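Cliltier Community Board > Early Learning Rooms > Materials and Storage

Subject: Sorting trays for soft play food

Sithole_Office
Members are asked to comment on the proposed storage of soft play food in the Korkano room. At present each tray is set out on the white table at 9 in the morning and returned to the shelf at closing. The proposal is to retain the open trays and discontinue the lidded bins.

Wikodard_Rooms
This office supports the open trays. The plush peach is in the mint-green one, and its care label remains attached. We request that all labels be left in place, as the washing instructions are needed every November.

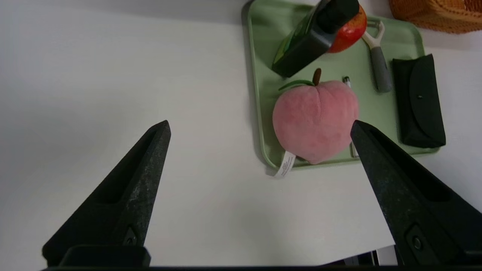 mapleledger
Are the labels to be kept on items used by the youngest group?

Sithole_Office
Labels remain on all items unless the stitching has come loose. Loose labels are to be removed and filed with the washing record.

hallway_desk
I must respectfully disagree. Children pull at the labels, and we lost 3 last term. A written list kept in the office would serve the same purpose. I also consider the lidded bins preferable, as open trays gather dust over the weekend.

Wikodard_Rooms
The list was tried previously and was not kept up to date. With regard to dust, a cloth cover may be placed over the trays on the shelf.

hallway_desk
A cover is acceptable. My objection to the labels stands and I ask that it be noted.

Sithole_Office
Noted. Comments will be received until Tuesday at 11. Please state which room you are writing for.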